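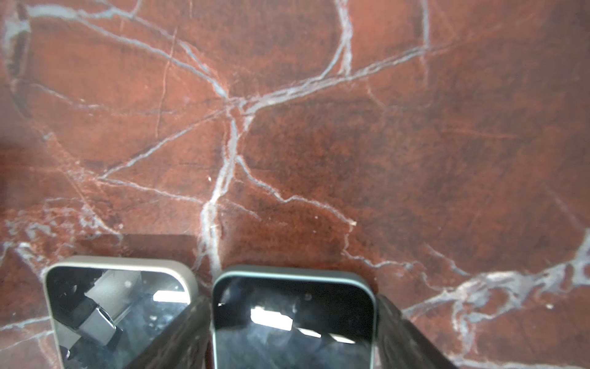 *Red marble with pale veining, and two phones lying on it screen up.*

## Phones on a marble top

Marble marks easily, and phones bring grit with them. A few habits help.

- Wipe the stone with a damp microfibre cloth before you put anything down. Use a pH-neutral cleaner once a week. No vinegar, no lemon.
- Take each phone out of its case every 20 days and rinse the case in soapy water. Let it dry fully.
- Lift phones off the surface. Sliding them drags the grit along. 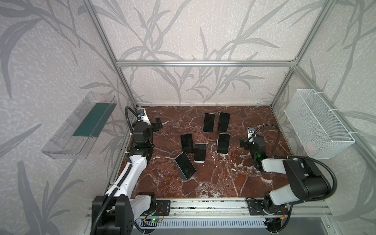
Stands keep the screens off the stone and free up bench space. Stick felt dots under the base of each one and replace them when they go hard. Mine last until September if I put them on in autumn.

Fine hairlines can be buffed with marble polishing powder. Anything you can catch with a fingernail is a job for a stonemason.

Nerea Escobar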